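Chapitre 4
Montrer plutôt qu'expliquer

Demandez à un adulte de décrire par écrit comment il passe un collier d'une main à l'autre. Il remplira une page, oubliera le pouce et finira par faire le geste en soupirant. L'apprentissage par démonstration part de ce soupir : puisque l'opérateur sait faire et ne sait pas dire, on enregistre ce qu'il fait.

Deux écoles se partagent le terrain. Dans la première, on saisit le bras du robot et on le promène le long du geste. Dans la seconde, on le pilote à distance, ce qui épargne le dos mais prive souvent les doigts de toute sensation. Avec deux bras et un objet souple, une chaîne par exemple, la question du choix devient vite pratique - il faudrait quatre mains pour guider correctement deux poignets.
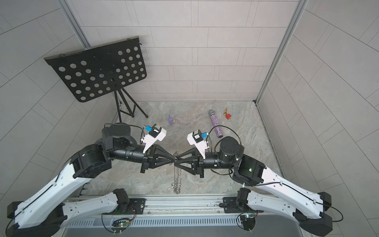 Marchetti objecte que la téléopération enseigne surtout au robot les hésitations de son pilote, et qu'avec 2 299 démonstrations hésitantes on obtient une machine très convaincante dans le doute.

L'objection est sérieuse. Le corpus Zerkby, sur lequel s'appuient les exercices du chapitre, compte jusqu'à 3 216 essais, dont 40 ont été refaits au ralenti par un opérateur patient. Nous verrons au paragraphe 4.2 comment les trier, et au paragraphe 4.3 pourquoi le tri de Lenitz élimine aussi les bons.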